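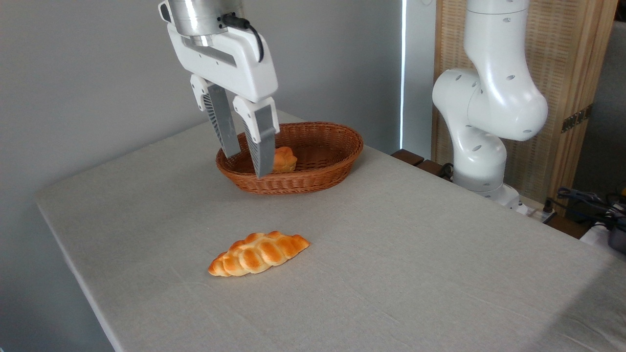

According to the note Sodham left on the bench, a machine that needs a person to lay the table before it can tidy the table has not done a chore yet, and we should stop writing "table clearing" at the head of these pages. I have left the old heading on the earlier ones. From this entry on it is "bread to basket", and the claim is no wider than that.

Notebook, bench 2, February. Start 09:40.

Task as set: oval wicker basket at the back of the table, one small roll in it, braided loaf on the cloth in front. Loaf to go in with the roll. End state is both items inside the rim, basket still upright, cloth not dragged. Time limit 138 seconds, carried over from the Emon trials so the numbers can be compared.

Points to settle before the scored runs:

Loaf orientation. It lies at a slight diagonal to the basket. Long axis of the basket is left to right. A grasp across the middle of the loaf is the obvious one, but it then needs a small wrist rotation before release or one end will sit on the rim. Does an end on the rim count as in? I say no. Sutanto's scoring sheet says yes if it stays there for 2 seconds. Score both ways and keep two columns.

Grip force. The crust is shiny and the plaits give an uneven surface, so contact will be on the high lobes only. Start at the lowest setting that held the test block and go up one step at a time. Write down any marking of the crust. A person at home would not accept a dented loaf, and I don't want it passed as a success because it ended up in the right place.

Cloth. Linen, with a few faint creases, more of them towards the lower right corner. Fingertips must close just above it. Pukora's default approach height was set on a bare bench top and should not be trusted. Measure again with the cloth on.

Approach path. The fingers are ribbed on the inside and the weave of the basket is tight, but the rim is still something to snag on. Add a vertical retreat after release before any sideways move.

On whether any of this amounts to household work. Sodham's point stands as far as it goes. A chore as people do it has no fixed start: the basket is in a cupboard, the loaf is in a bag, somebody has left a cup in the way. We fix all of that by hand. Against that, the shop-floor jobs we sold as finished were no less arranged. Parts came in a tray, same way up, every time, and the customer called it automation without complaint. The difference is that a factory will pay to keep the tray tidy and a kitchen will not.

What I would accept as evidence is a change of bread without a change of settings. If the same program can take the loaf, a roll and something flat, with the basket moved by hand between runs, then "put the bread away" is a fair name for it. Almost 4000 logged grasps on hard blocks tell us very little here.

Proposed order:
- 7 runs, loaf as placed, basket as placed
- 7 runs, loaf turned end for end
- 7 runs, basket shifted along the table
- stop and review before any other bread is tried

Reset by hand between runs, same person throughout. Log the reset time as well as the run time. It was left out of the Emon report and it ought to be in any comparison with a person doing the job.

Open: replacement loaf if the crust starts to break up. Need to agree whether a fresh one means a fresh set. Ask for a second basket of the same size. Scoring sheet to be reprinted with the extra column.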